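The Dust Comes Back
Home & Town, 01/02/2021

Anyone who has rented near the old cement works in Butville knows the gray film on the windowsills. The works closed years ago. The film did not go with it, and people who moved in long after the last truck left still wipe it off their kitchen tables.

House dust is a mix. Some of it is skin and cloth fiber, and some is soil carried in on shoes. Near a busy road you can add tire wear and soot. In Butville the soil itself is part of the problem, as the lots on the east side were filled with waste from the works before the first houses went up. When the ground dries out in March, the wind picks it up.

The town of 3000 has tried two things. The first was a street sweeping plan that ran for one summer. It moved the dirt from the gutters to the air and was dropped. The second was planting. Residents on Painemal Street seeded their front yards with clover and low grass, and 80 yards are now covered. People there say they dust less often. A few say they see no change at all.

Brutine, the next town over, took a different path and paved its alleys. Rain now runs straight to the creek, and that has brought complaints of its own.

Inside the house, the advice is old and dull. Leave shoes at the door. Wash bedding in hot water. Wipe hard surfaces with a damp cloth, because a dry one mostly pushes dust around. Work from the top of the room down and leave the floor for last. The line where the wall meets the floor gets skipped more than any other spot.

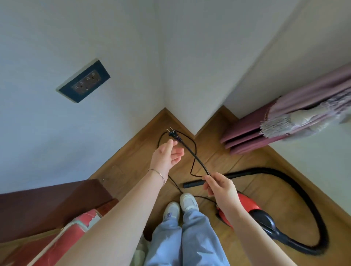
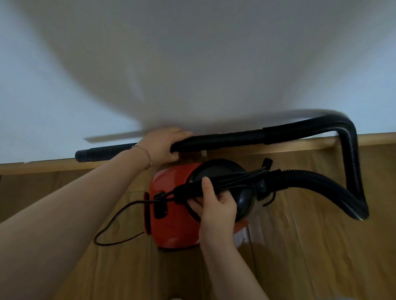 Carpet is harder. It holds fine grit deep in the pile, and a quick pass brings up only what sits on top. Several families on the east side have pulled theirs out and kept the bare boards underneath.

The Vestusia building, a block of rentals beside the rail line, still has carpet in the halls. Tenants have asked for it to be replaced, and the owner has agreed to do two floors. Work on the lower one is due to start in March, once the heating season is over and the windows can be left open.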